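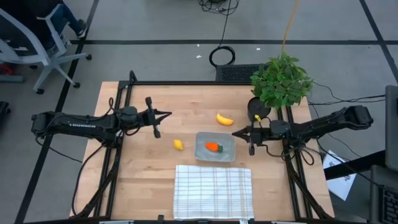
Getting the hall table ready for a naming day or bar mitzvah tea

Quick notes, mostly from doing it wrong. Adds up to one afternoon if you get the cloths sorted the night before.

Cloths first. Wash white ones on their own, always. Anything cotton gets shaken out hard before it goes on the line, saves half the ironing. Iron while still a bit damp, wrong side up if there's a weave you want to keep. Roll round a cardboard tube, don't fold. Folds show in every family photo.

Stains. Red wine and grape juice: blot, cold water, then white vinegar and a drop of washing up liquid. Leave 14 minutes, rinse, look again. Never hot water on juice. Candle wax: let it go hard, lift with a blunt knife, then brown paper and a warm iron. Keep moving the paper on. Tea comes out with borax if you catch it teh same day. Make-up and lipstick, washing up liquid neat, rub from the outside in.

Old marks that won't shift. Soak overnight in oxygen bleach, wash, dry outdoors. Still there? Put the cake stand on it.
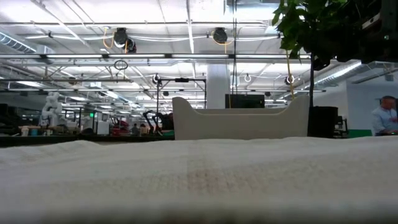
White cloth, with a faint mark near the middle.

Candles. In the freezer for 2 hours beforehand, they drip less. Bit of foil in the holder if they wobble. Matches in a jar with the lid on, on a high shelf.

Bread. The big plaited loaves want a cover or they go dry on top. Clean tea towel is fine. Slice at the last minute, board underneath or you'll score the table.

Fish balls and egg sandwiches: make the filling the day before, fill on the day. For the Pennington Road hall we allow 7 sandwiches to a plate and that's plenty, people go for the cake. Honey cake keeps a week in a tin and is better on day three anyway. Ours takes 390g of honey, warm the jar first and oil the spoon.

Flowers. Low ones. Guests want to see each other. Daffs on there own in water overnight before you mix them with anything else, by April they're over so use tulips.

Clearing up. Cloths in a bucket of cold water before you go home. Crumbs out first!! Blocked our drain.

Print this page | E-mail this page

Katatance Household Notes. Updated 2020-02-08. Contact us | Back to top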